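The Inventory

The appraiser had 13 rooms to record before the sale and a form for each. The form was supplied by Vudik, the firm that handled estates on the north side of the valley. It asked for item, material, condition and value, in that order, and the column for value was the narrowest of the four.

She started in the cellar and worked upward. The cellar held a water softener made by Grakemex, out of service, and 163 empty preserving jars. She wrote them down as one lot. The jars had paper labels, each with a month on it and no year. Most of them said May. The handwriting leaned to the left and pressed hard enough to mark the glue.

On the ground floor she recorded a dining table, a barometer and a clock that ran fast. She timed the clock against her watch over an hour and entered the error under condition. The firm did not require this. She had once valued a clock without doing it and the buyer had written to her for two years.

The last room on the first landing had been used by the grandchildren. She put down her case and took out a fresh form.
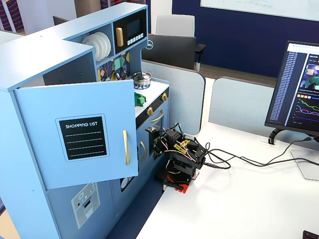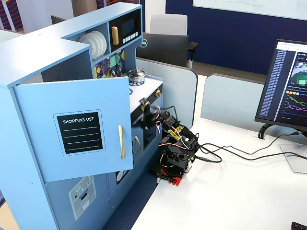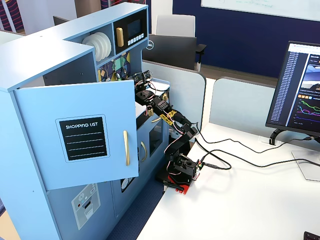
The form had no line for a thing left unwritten, and she considered this for longer than the fee allowed. The deceased had kept lists. There were lists in the coat pockets, in the piano bench and under the lid of the barometer case, and each item on them was crossed out with a ruled line. Then there was the cabinet door on the toy kitchen, with its heading, SHOPPING LIST, and four lines with nothing on them. She wrote: play kitchen, light blue, door opens. She valued it at 80 and moved to the next form.

The study took the rest of the afternoon. In the desk was a contract with Spanos for the sale of the lower field, signed by one party. The price was given as 1000 and the currency had been left out. She noted the omission. Behind the contract was a letter, dated Sep 13, 2020, that began with an apology for the delay and ended in the middle of the second page.

She did not read the part between. Letters were outside the scope of the form.

At six she carried the forms to the car and checked them against the floor plan. Twelve rooms were complete. She went back in with the flashlight and found the one she had missed, a pantry off the kitchen passage, narrower than the door that led to it. It had one shelf. On the shelf was a jar with a lid on it, full, and the label gave the month and the year.

She held the light on it for some time. Then she wrote: preserves, one jar, glass, sealed - and left the last column blank.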